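Who Checks the Company's Homework?

Imagine you got to write your own report card. You could give yourself an A in spelling and an A in gym, and your parents would read it and be proud. Would they be right to believe it?

Big companies do write their own report cards. They are called accounts. The accounts say how much money came in, how much went out, what the company owns and what it owes to other people. Anybody thinking of putting money into the company will want to read them, and so will the bank.

So there is a rule in many countries that somebody from outside has to check the accounts of big companies. That person is called an auditor, and the check is called an audit.

What does an auditor do all day?

Let's make up a company called Tammont that sells bicycle bells. Tammont says it has 653 bells in its storeroom. An auditor might go and count them. Tammont says a shop called Rostum owes it money for 26 bells. The auditor might write to Rostum and ask, "Do you really?"

But a big company can have millions of bells and thousands of shops, so the auditor picks a few things to check and hopes the rest are like them. You should remember that part. When grown-ups say the accounts "have been audited," it sounds as if every penny was looked at. It wasn't.

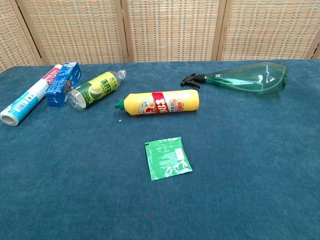

Who pays the auditor?

Now it gets a bit strange. The company being checked is usually the one that pays for the check.

Think about your report card again. Suppose you paid your teacher, and suppose you could ask for a different teacher next year if you didn't like your grades. Most teachers would still be fair. Would all of them, every time?

Auditors say they have strict rules about this, and they do. They can be fined, or lose the right to do audits at all. Still, some companies have fallen apart soon after an auditor said their accounts looked fine. Rules only help when people follow them.

Questions worth asking

If somebody tells you a company is doing great, try these 3:

Who says so?
Who paid them to say it?
What did they look at, and what did they skip?

They work on ads for sneakers and cereal too.

Written by Ozan Ekinci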